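Dish task, remote control sessions
8 Apr 2022

Spent most of the day in the headset driving plates between the drying rack by the sink and the dishwasher. We're at 133 demos kept, and I want 100 more before anyone touches the training config. My shoulders have opinions about this!

Things I picked up, mainly so I don't have to learn them again. Pinch the plate by the rim, thumb on the face, and don't chase a full grip (the sleeve on the hand bunches up and the glove tracking gets confused). Slow down before the rim goes near the tines. I was rushing that part all morning and it shows in the replays, lots of little jerks that the policy will happily copy. Also park the left hand low and leave it there, otherwise it drifts whenever I scratch my nose.

Wasilewska's new thumb mapping is way nicer than the January one, by the way. I still can't judge depth well from the head view over the dishwasher, so I've been leaning on the wrist views for the last bit.

Session 3083 has a sync slip between head and wrist, so skip it. Session 3175 is fine, use that one for the replay check.

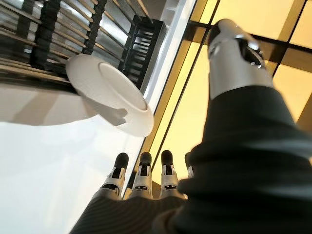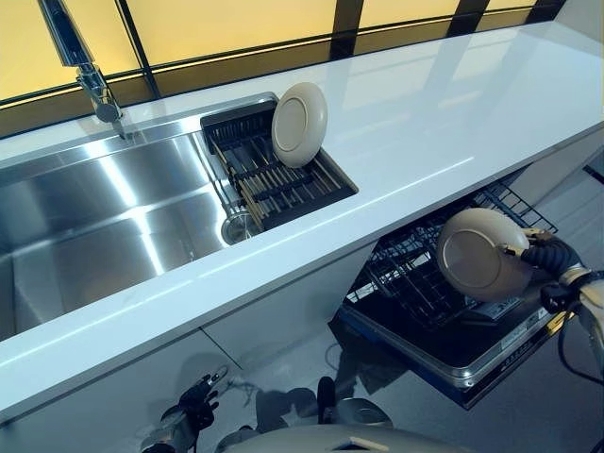

Head and wrist views, plate task:

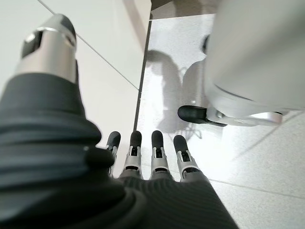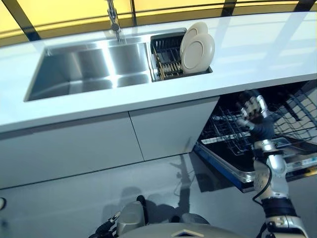
Lucyna Wysocka read this over and thinks I should keep a few of the jerky morning runs, tagged as such, so we can see how much they hurt. She'd also like someone other than me to drive on Monday, because all our demos have my habits in them.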